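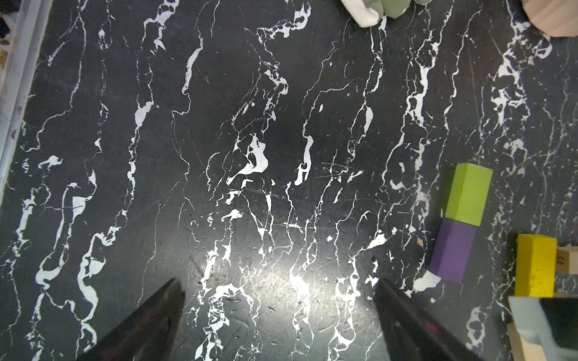 Black marble-pattern top with foam blocks in lime green, purple and yellow.

## Surface care: the black marble-pattern tables

The activity room at Narkthorpe was refitted in September with black marble-pattern tabletops supplied by Ustason. The pattern was picked for its contrast with light and brightly colored play materials, and on that count it performs well. Foam blocks, card and wooden pieces are easy to find on it, including by children with low vision. Maintenance is a separate matter, and this item sets out the current procedure and the reasons behind two changes to it.

**Scratches and scuffs.** Light marks show on the dark areas between the veins and are close to invisible on the white. Most of them run in short arcs, consistent with grit being dragged under a cloth. Foam does not mark the finish in normal use. Grit caught on the underside of a foam block can, so blocks should be tapped out over the bin before they go on the table – one tap per face is enough.

**Glare.** The top returns a soft reflection under the ceiling lights. Residue from spray cleaner makes this worse and also hides scuffs during inspection. Check the surface from a low angle at one end, with the lights on, before and after cleaning.

**Revised procedure, from 14th February:**

1. Clear the top. Foam blocks go in the blue crate, wooden pieces in the tray with the lid.
2. Dry-brush the full length of the table in one direction, using the soft hand brush. No cloth at this stage.
3. Wipe with a damp microfiber cloth, folded in 4. Turn to a clean face for each table.
4. Dry with a second cloth. Do not leave the top to air-dry, as the water here is hard and spots show on black.
5. Return the planter to its place at the wall end.

The first change is step 2, which used to be optional. The second is the dilution for the weekly wash, now 60 ml of Toprak neutral cleaner to a full bucket. The earlier mix was stronger and left a film.

Brushes are the small half-round type with natural bristles and a looped handle, order code 862 in the Brosari list. Synthetic bristles were tried and picked up a static charge, which held dust on the brush and then put it back on the next table. Natural bristles splay at the tips with use. Some fraying is acceptable. Replace the brush when the bristles no longer spring back after being pressed flat, which at present takes about 6 months.

Store brushes on the hook by the loop and never on their bristles. Wash them by hand in lukewarm water, shake out, and hang with the bristles down. They must be fully dry before use on the tops – a damp brush turns dust into streaks that need a wet wipe to shift.

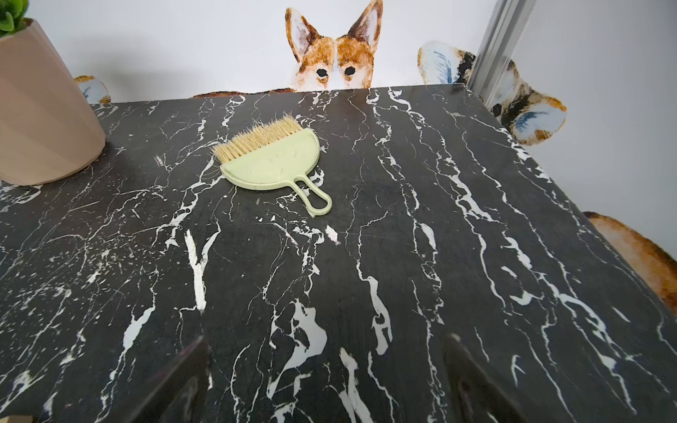 Ebba asks whether the same brush can be used for the planter, as potting grit ends up on the tabletop every time the plants are tended and hers has begun to smell of compost. She would also like to know if brushing away from the wall is preferred, given that the dust otherwise collects at the far edge where it meets the paintwork.

On the first point, no. Potting grit is the hardest material that reaches these tables, and a brush that has been in it will carry particles in the bristles for several uses afterward. A second brush should be kept for plant work, marked on the handle with tape. On the second, yes: start at the wall and brush toward the room, with the dustpan held just below the near edge. Move the planter by lifting. Sliding it will scratch the finish if there is grit under the base.

Spare cloths and tape are in the supply cupboard, second shelf.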